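Open day at the Brunton camera works

So the drive out to Brunton took me 3 hours, and I'd do it again in a heartbeat! Nemard has been in the old mill (built 1808, the stairs feel like it) for years, and the repair floor was my favorite part. I could've stayed at the tripod table all afternoon.

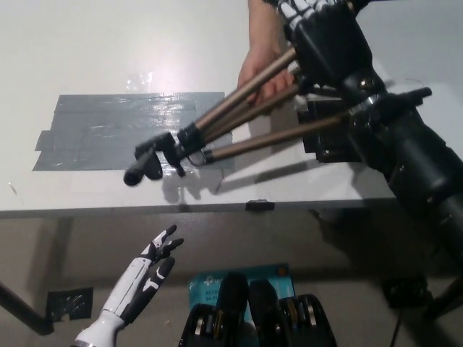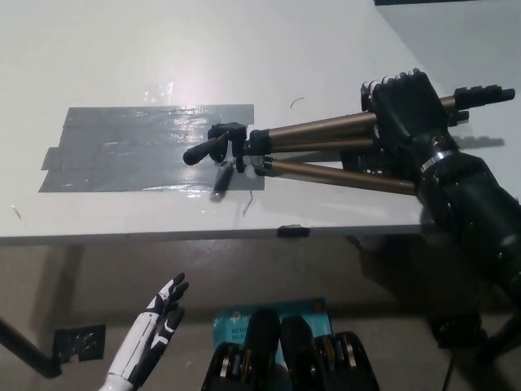 Bronze-colored legs, black fittings and plenty of gray duct tape on the tabletop.

I've got an old tripod with a sticky leg lock at home, so now I'm itching to take it apart. Coffee was 50 cents, and the parking lot was full by noon – get there early!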